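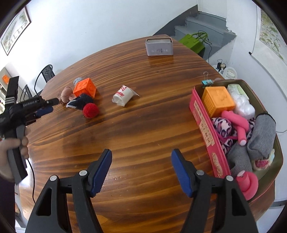 Bollell Set Light: a cue lamp for stand-up nights

1,034 shares | 8 comments

Anyone who has run a comedy night knows the business at the back of the room with a phone torch. The act has two minutes left, you wave, they don't see you, you wave harder, and the table by the bar thinks you want to be served. The Bollell Set Light does that job properly, and we love it.

It's a small lamp with one knob, one switch and a lens the size of a jam jar lid. You hang it or stand it wherever the act is likely to look, set the length of the spot, and press the switch when they reach the microphone. For most of the set it stays dark. At two minutes to go it glows amber, at one minute it turns red, and when time is up it pulses slowly until someone resets it. The hood is deep enough that the front rows don't notice a thing, and the people on stage can't miss it!

We stock two Bollell models. The standard one has fixed timings of five, 10 and 20 minutes, chosen with the knob. The Bollell Long lets you dial in any length up to an hour, so it suits previews and touring shows as well as open spots. Both can also be lit by hand, for the night when the opener overruns and everybody after them has to lose a bit.

What you get

Bollell Set Light, standard or Long
Clip bracket for rails and shelves (opens to 8 cm)
Mains lead, 3 m
Hand switch on its own cable, 10 m
Spare amber and red filters
Printed card of instructions, one side only

The remote version

If your sound desk is a long way from the stage, look at the Kirska receiver. It plugs into the back of either model and replaces the cable with a little keyfob button. We tried it in an old function room with thick walls and a very full coat rack in the doorway, and it worked from the far side of the bar every time (we did get carried away and lit up a poet who had only just started, sorry about that). It runs on two ordinary AAA batteries.

The Kirska is sold separately and fits every Bollell made since November. Older ones have a round socket on the back and need the Junar adaptor, which we keep in the drawer and will happily pop in with your order if you tell us.

Where to put it

Slightly off centre at the back, a little above head height when the audience is seated. Dead centre sounds right, but a follow spot usually comes from there and drowns the amber. In a long thin room try a side wall, two thirds of the way back. Show each act where it is before doors, and do it again if they arrive after the interval. New acts in particular are so grateful to know when they're being lit, and it takes all of ten seconds.

A word on brightness: the dimmer is under the base and comes set to full. In a cellar with 40 seats, turn it down by half.

Looking after it

Wipe the lens with a dry cloth. Don't use glass cleaner on the filters, as the amber one goes cloudy. The lamp is an LED rated for years of weekly nights, and the fuse is in the plug like any other. If the switch cable gets trodden on once too often, we sell replacements by the metre.

Hire

Festival coming up? We hire the Yau case, which holds four Set Lights with leads, brackets and a Kirska for each, all in cut foam. It's a brilliant thing to have when you're running several rooms in one pub. Bookings for next summer are open now and the case does go early.

Stock checked 10/1/25. Standard model in, Long in, Kirska due with the next delivery.

Share this page

We use cookies to remember your basket and see which pages people visit. Accept all | Manage settings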